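Part of getting the arm ready for company is getting the room ready too, and the second half takes longer than you expect. This section covers both. It assumes you have already finished the installation and first-motion sections of the Novum guide, that the arm moves when you ask it to, and that you are now planning to have people in to watch it work.

# Section 6: Running an Open Day or Visitor Demonstration

We wrote this after our own open days at the Dasness workshop, where we have shown the Novum arm to school groups, to packaging people, to neighbors who saw the sign on the door, and one memorable August afternoon to a whole wedding party that had the wrong building (they stayed for the full show and were lovely). Your room will be different from ours, so please treat the layout here as a starting point and change what you need to. The cautions are the one part we'd ask you to keep as written.

## 6.1 Before the day

Give yourself a full day with the arm before the visitors come. A demonstration that ran perfectly in the spring may have drifted a little, especially if somebody has moved the base or swapped the gripper pads, and it is much nicer to find that out by yourself with a cup of coffee than in front of a crowd.

1. Walk the room with the arm powered off. Look at the floor where people will stand, and at the path they will take from the door.
2. Mark the visitor line on the floor with tape. Ours is 10 feet from the base. If you have the long-reach version, measure from the end of the arm at full stretch.
3. Check that the emergency stop can be reached from where the presenter stands. Press it, release it, and reset the arm, so that you have done the whole thing once that day.
4. Load the program named **Visitor** from the Duller controller. Do not run your production program for guests.
5. Set the speed to the demonstration setting and lock it with the key. Put the key in your pocket.
6. Run the complete routine twice with no one else in the room.

> **Note:** The Visitor program holds 141 taught positions. You don't need to check them one by one. If the arm reaches the home position, the pick position and the rest position cleanly, go ahead with the full run. If any of those three is off, go back to the calibration section before you do anything else.

## 6.2 Setting out the work

People like to see the arm handle things they recognize. We have tried machined blocks, plastic test pieces and a very handsome set of turned brass weights, and what guests come forward to look at, time after time, is ordinary light stuff from the supply shelf — rolls, rods, a bit of sheeting. Soft goods also show off the gripper's force control better than anything rigid, and if one gets dropped, there is no harm done.

1. Spread the plastic sheet over the low work surface. We use black. It doesn't need to be smooth, but keep high folds away from anything the gripper has to get underneath.
2. Stand the large roll on its end. Give it a gentle push at the top to be sure it won't tip.
3. Lay the rods on the sheet next to each other, with enough room for the gripper fingers to come down on either side.
4. Check that the wrist camera has a view of both the roll and the rods from the starting pose. Adjust the pose if the roll hides too much.
5. Look over the background as well. Other tables in the room are fine, and so are the things on them, provided they sit outside the arm's reach.

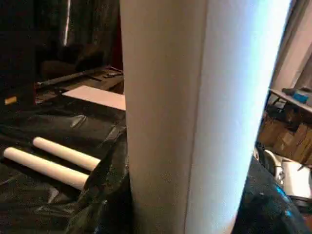 *Words and photograph: the Dasness workshop team. Revised Mon 19 December.*

With the roll upright at the edge of the sheet and the pair of pale rods lying at an angle on the black plastic, the wrist camera has plenty of contrast to work with. Pale objects on a dark sheet are what we'd suggest for any first demonstration. If your own pieces are dark, turn the idea around and use a light sheet.

Watch how the light falls on the roll. Strong light from one side will brighten that side a great deal and leave the other much warmer in tone, and the vision software can usually cope, though you may need to lower the exposure. Shiny plastic will also throw back highlights from its creases. If the software reports an object where there's only a fold, try these in order:

1. Press the sheet down around the false object and scan again.
2. Draw a curtain or turn off the nearest lamp, and scan again.
3. Lower the exposure by one step in the camera menu.
4. Raise the minimum object size. Go gently with this one, or it will begin to ignore the rods.

> **Caution:** Where the sheet bunches up over the end of a rod, pull the folds back before you start a pick. A gripper that closes on the sheet and the rod together will lift both, and the sheet can drag the other pieces with it.

## 6.3 Welcoming your visitors

Keep each group small enough that everybody can see. We let in 6 at a time, with the rest waiting by the coat rack, and we've never regretted it, even on busy days when the line went out to the parking lot.

1. Greet the group at the door with the arm stopped and the status light on amber.
2. Point out the visitor line and the emergency stop. Say plainly that you are the one who will press it, but that anyone may shout "stop" for any reason at all.
3. Ask guests to put away scarves, lanyards and long bag straps.
4. Tell them what they're going to see before it begins. A moving arm is surprising the first time, and a small child who knows it's about to turn will enjoy it far more than one who doesn't.
5. Wait until everyone is behind the line. Then switch to automatic.

> **Warning:** Never step over the line with the arm in automatic, even for a moment to straighten a rod. Stop the arm, wait for amber, straighten the rod, step back out and start again. Your visitors will copy whatever you do.

## 6.4 The demonstration itself

The Visitor routine runs for about 6 minutes if you don't pause it. Ours nearly always takes longer with all the questions, and we think that's as it should be!

1. **Look.** The arm moves to the starting pose and scans the work surface. Turn the monitor toward the group here, so they can see what the wrist camera sees. This is many people's favorite part, and you may want to hold on it for a while.
2. **Approach.** The arm comes down toward the first rod and stops a hand's width above it. The program waits for you to press **Continue**.
3. **Pick.** The gripper closes at its lightest setting. Mention the force reading on the monitor if your group is technical.
4. **Place.** The rod is laid down in the place you taught during set-up.
5. **Repeat.** The second rod is handled in the same way, without a pause.
6. **Touch.** The arm makes light contact with the side of the large roll and backs away. It does not lift the roll. If someone asks why, you can tell them it is too wide for the standard fingers and that the Massawe wide gripper is sold separately.
7. **Rest.** The arm folds up and the light returns to amber.

If a pick misses, let the routine try again once. Visitors don't mind a miss, and some of the best conversations we have had began with one. After a second miss, press **Pause**, bring the arm to rest and scan again from the beginning.

> **Note:** On the touch step the roll may rock a little. If it rocks enough to worry you, skip the step from the side menu. The rest of the routine carries on as usual.

## 6.5 Questions and a closer look

Once the arm is at rest, turn the key to **Off** and take it out. Only then invite people across the line. Let them handle the rods and feel the gripper pads, and if you have a spare set of fingers, pass those around as well. Please don't let guests hang on the arm or turn the joints by hand, however politely they ask. The brakes are strong, but the covers are not.

Before the next group comes in:

- Count everyone back out past the line.
- Wipe the gripper pads with a dry cloth.
- Put the rods back on the sheet and check that the roll is still standing straight.
- Run one scan and look at the result before you open the door.

## 6.6 Closing up

1. Send the arm to its shipping pose if the room will be used by others, or to rest if it won't.
2. Power down the Duller controller from its menu and wait for the screen to go dark before you switch off at the wall.
3. Fold the sheet with the dusty side in. Store the roll on its end, and the rods flat.
4. Save the day's log under the date. It's kept for two weeks and then written over.
5. Hang the key back in the cabinet.

For changes to the Visitor program, including how to teach it your own objects, continue with Section 7.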